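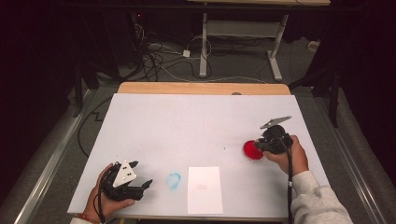 The open day at Nonach began in a carpeted room on the second floor, where Yesenia Sotelo was working at a table with a gripper in each hand. Visitors stood along the wall and watched her hands.

The company teaches robot arms by recording people. An operator does a task with the hand-held grippers, and the recordings are used to train the arms later. Stamping is one of the harder tasks on the list – the ink, the paper and the pressure all have to come out right.

"You slow down more than you think you will," said Sotelo, who joined in October. She had done 41 runs that week.

Obinna Eze, who runs the training side, let four visitors try. Two gave up on the paper, which kept sliding away from them. Menaka Wijesinghe, a buyer from Gorndale, stayed at the table for more than two hours and asked mostly about price.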